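Why Our Town Library Stays Cool in July
Final report by Adwoa Ansah and Nana Asante

When we picked our topic back in the spring, we both thought we would be writing about air conditioning. Adwoa had spent whole summers reading in the Cerkley library and remembered needing a sweater, so we figured there must be some enormous machine in the basement. There is a machine, but it is small and old, and the more we read the old building plans the more we became interested in the walls.

The walls on the street side are 18 inches thick, and they take most of a day to warm through. By the time the heat gets to the reading room it is evening, the high windows are open, and the warm air has somewhere to go. We found this lovely — it is such a simple idea, and somebody worked it out long before either of us was born. 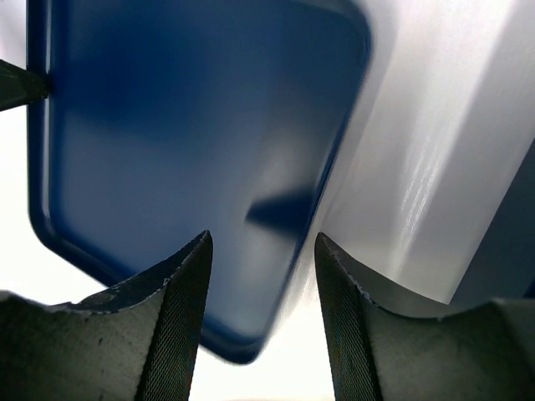
We took readings at 2 in the afternoon, once beside the front desk and once on the sidewalk outside. The biggest difference we wrote down was 11 degrees, on a very still afternoon when even the pigeons had given up. We also learned that the reading room covers 1,175 square feet, and we would have liked to compare it with the newer Heltach branch across the river, but that building was closed for painting during most of our project.

If we did this again we would start earlier in the year and take readings at night too. Nana would also like to look at the roof, and we still have a question about the attic vents that the plans don't answer.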